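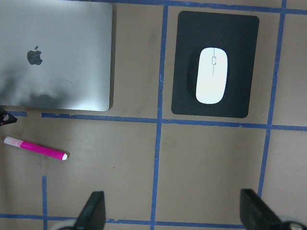
Laptop top left, mouse pad in its own square, blue tape for the lines.

Tape your desk into squares (yes really)

4 min read

Quick one today, lots on. Blue painter's tape, a tan work surface, a grid. Every thing gets a square. When you clear up you put things back in the squares. End of tip, more or less, but people always email with questions so the rest is below.

What you need

Painter's tape, the blue kind. Not masking tape, not duct tape, not the clear stuff. Masking tape is fine for a day and then it bakes on and you are scraping it with a butter knife. A tape measure. A pencil. A damp cloth and a dry one.

Clean first

Wipe down, let it dry all the way. Crumbs under tape = tape that lifts by Thursday. Bare cardboard or unsealed board, skip the damp cloth and just brush it. Old scuffs can stay, the tape doesn't care.

Laying the lines

Put your biggest thing down first. Usually the laptop. Pencil a tick at the corners, take it away again, then work out the squares from there. I did mine the other way round the first time, nice even grid, and then nothing fit in it.

Long strips first, all one direction. Then the cross strips. Pull off more than you need, hold it tight at both ends, lower it, press from the middle out. Don't stretch it or it creeps back and you get a gap at the end. Tear against a ruler for a clean edge. Run a thumbnail along the lot when your done.

How big? Big enough that the thing goes in with a bit of margin all round. The mouse pad wants a whole square to itself, with a thin border showing. If it's touching tape on two sides the square is too small - redo it now, you won't later.

Laptop can go over the lines. Mine does. Closed when I'm not using it, so it isn't a shelf for mail.

What goes where

Mouse on the side of your mouse hand. Obvious but Dwayne Ambrose wrote in to say he had his on the wrong side for 6 months.

Things you grab all day go nearest. Things you grab once a week don't get a square, they get a drawer.

Leave one square empty. That is for whatever lands on the desk during the day. When it's full, stop and deal with it.

Mouse pad care while we're here

Cloth pad - lukewarm water, drop of dish soap, soft brush, rinse, lay flat overnight. If it has a padded wrist rest keep that bit out of the water, wipe only. Never the dryer. White mouse gets grubby at the sides where your thumb goes, barely damp cloth, switch it off first. Cotton swab for the wheel.

Laptop lid: dry microfiber, then slightly damp, then dry. No kitchen spray.

Getting the tape off

Low and slow, pull it back over itself, not straight up. Check the packet for how long it can stay down. On cardboard go really slow or you'll take the top layer with it. If it leaves gum on a sealed surface, a bit of cooking oil on a rag, wait, wipe, then soap. Test a corner frist.

From readers

Noemi Mahmoud uses the same grid in her kitchen drawer, under the utensils. Says it outlasted the plastic dividers.

Eleni Papadopoulos writes the name of the thing on the tape in marker. Good with kids. Also good with me.

Nigel Crabtree asks can you do it on a glass desk. Yes. Comes off glass easiest of all.

More next week, drawer runners probably.

Recent tips
Stop the cutting board sliding
Jar lids: where do they all go
13 uses for a binder clip
Mavis Holloway's sock drawer, revisited
Cable ties vs. velcro straps
Getting candle wax off a table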